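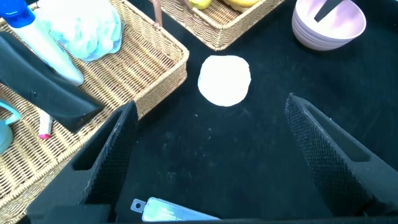

COMMUNIQUÉ DE PRESSE
14 décembre 2019

Holtesico présente Orurier, gamme de paniers tressés à usage domestique

Holtesico annonce la mise sur le marché d'Orurier, gamme de paniers rectangulaires destinés à la séparation des produits de toilette et des denrées. La gamme comprend deux formats et sera distribuée par Sidon dans 225 points de vente. 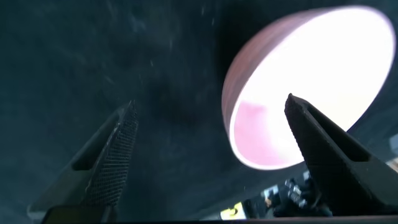
La présentation technique porte sur le rangement d'articles courants sur une table à revêtement noir. Les essais de chargement ont été conduits par Eshun selon un protocole fixé en août. Les récipients ronds et larges, comme celui à bord brun rouge employé pour la présentation, se posent hors panier, leur diamètre dépassant la largeur utile du petit format. Chaque modèle a subi 2 000 cycles de levage par les poignées.

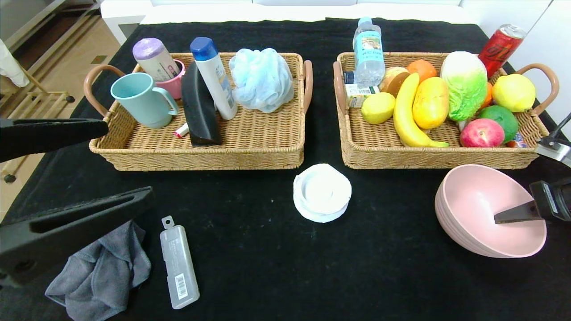

Paniers Orurier : articles de toilette à gauche, denrées à droite.

Le format destiné à la cuisine admet le stockage mixte de fruits, de légumes et de boissons. Les articles lourds se placent au fond, les bouteilles debout contre la paroi arrière. Pour la salle de bains, Holtesico recommande de regrouper les tubes et flacons à une extrémité.

« Le cahier des charges imposait une prise à deux mains et un fond plat », indique Gerardo Negri, responsable produit.
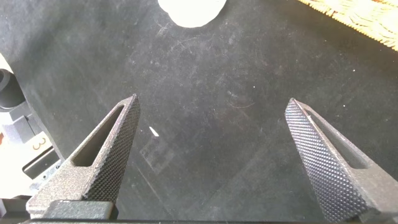
Le fond plat limite le glissement sur les surfaces textiles et les plans lisses. L'entretien s'effectue à la brosse souple, sans immersion. La première série compte presque 300 pièces par format, conditionnées à l'unité. Les commandes professionnelles sont acceptées à partir de 100 pièces.

Contact presse : Holtesico, service communication.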